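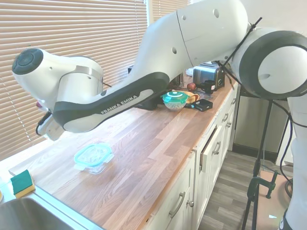 **Hellulbridge Community Kitchen — Kitchen Team**

**The worktop, the sink end and the boxes**

The long wooden worktop under the window has now been in use since May, and it is holding up well. It gets wiped down several times on a busy day, and the end by the sink takes most of the wear. A few of you have asked how it should be looked after, so the main points are set out below, along with some changes to the way we wash up and store leftovers.

The worktop is made up of strips of wood glued side by side, some pale and some more of a honey brown. The difference in colour is natural and will not scrub out. Two people have tried. Please stop.

For everyday cleaning, use a damp cloth and a small amount of washing-up liquid, then dry the surface with a tea towel. Don't leave water standing near the edge of the sink. The strips there can swell and go grey, and sanding that corner would mean closing the kitchen for a day. Noemi Sanna will be oiling the whole length on Sat 27 November, starting once the lunch club has cleared up. It needs to be left overnight, so the kitchen will be shut from mid-afternoon and there will be no evening baking group that day. The baking group can use the oven in the small hall instead, but bring your own trays.

**Sponges**

We use the yellow sponges with the dark green scrubbing side. The green side is for pans, oven dishes and the sink. It is not for the wood, where it lifts the oil and leaves a dull patch, or for the plastic lids of the storage boxes, where it leaves scratches that hold on to tomato sauce. The yellow side is fine for both.

A sponge lasts us a week, sometimes less. Pierina Pellegrini puts out a new one on Mondays and the old one goes in the bin. Please don't keep it back for the floor. There are separate cloths for the floor in the cupboard by the back door. Squeeze the sponge out when you finish and stand it on its side so it can dry a bit before the next group comes in.

**Glass boxes**

The clear glass boxes with the teal-green clip lids have replaced the old plastic tubs. We bought 56 of them from Drullivberg with part of the money from the spring supper, which raised £1,004 after costs. Another £490 went on the new shelving in the larder, and what was left has been put towards the fridge repair.

Some notes on using them:

- Let hot food cool before you put the lid on.
- The glass can go in the dishwasher. Wash the lids by hand and pull the clips open first, as food gets caught behind them.
- Write the date and the contents on a strip of masking tape on the side of the box — not on the lid, because lids get swapped.
- Don't move a box straight from the freezer to a hot oven.
- Put boxes away with the lids stacked separately. They smell stale if they are stored closed.

At the last check 16 boxes were out on loan, mostly with people who had taken soup home. That is what they are for, but we do need them back within the fortnight. You can leave them, washed, on the bottom shelf of the larder. If one has been broken, just tell Raffaele Lombardi and he will take it off the list. We don't charge for breakages.

**Blinds**

The beige blinds over the worktop should be left down with the slats open during the day, which gives plenty of light to work by. Turn the slats first if you want to raise them. The cord on the wider one jams if it is pulled with the slats closed, and getting it free again means standing on the worktop, which we would like to avoid. The windowsill should be kept clear. Herbs in pots can go on the table in the hall.

**Flour**

The Farina order is now coming every second week instead of every week. We had too much strong white and not enough plain. If your group needs more than two bags for a session, put it on the sheet inside the larder door by Wednesday evening. Gerardo Guerra places the order first thing on Thursday and can't add to it afterwards.

**Washing-up rota**

There are gaps on Tuesday mornings and Friday evenings until Christmas. Friday is the heavier of the two, with the pans from the pasta supper, and really needs two people. Pierina Villa has the rota and you can sign up with her at any session, or leave a note in the kitchen pigeonhole.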